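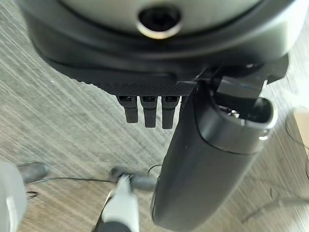 Help > Robots and automation > Teaching by demonstration

Wrist view is mostly gripper when I teach by remote control. Move the camera or live with it?

Posted by Siamak Shokri, Fri 3 September

I'm teaching an arm to pick small things up off a carpeted floor. I drive it by remote control and record the wrist camera along with the joint positions. The top of every recording is the underside of the wrist, and one big gripper finger comes down the right side. What's left for the carpet and the objects is the lower part, and there are cables lying across it.

I have 17 recordings so far and the policy I trained on them is poor. It gets over the object and then closes too early or off to one side. Before I record more, should I remount the camera so it sees less of the arm? And should I be cropping the top off before training?

Mireille Karaki

Leave the camera where it is unless you can't see the object at the moment of the grasp. The parts of the arm that stay put in the view do no harm. A finger in view is useful, as the policy can learn where the object sits relative to it. I would crop some of the housing but keep the whole finger.

Try this before recording again: drive one pick looking only at the wrist view, with your back to the arm. If you can't do it from that view, the policy can't either, and you need a second camera off to the side. If you can do it, your problem is the number of recordings. 17 is very few. I had 450 for one object on our floor setup at Banddale before closing too early stopped being the usual failure.

Also check your timing. If the video lags the joint data, the gripper closes early in the recording and the policy copies that. Tap the floor once at the start of a recording and compare the two.

Tanveer Farooqui

Just get more data. I did 2000 and it was fine.

Noémie Riviere

Agree with Mireille on the camera. I'd add something about the cables. If they lie the same way in all your recordings, the policy may use them as a landmark, and then it goes wrong the day somebody kicks one. Either clear the floor or move them between recordings — I move them, and I shift the objects too.

Slow down for the last bit of the approach as well, and pause before you close. My early recordings had no pause and the results looked a lot like yours. If you do remount the camera later, keep those recordings in a separate folder and don't mix them with the old ones.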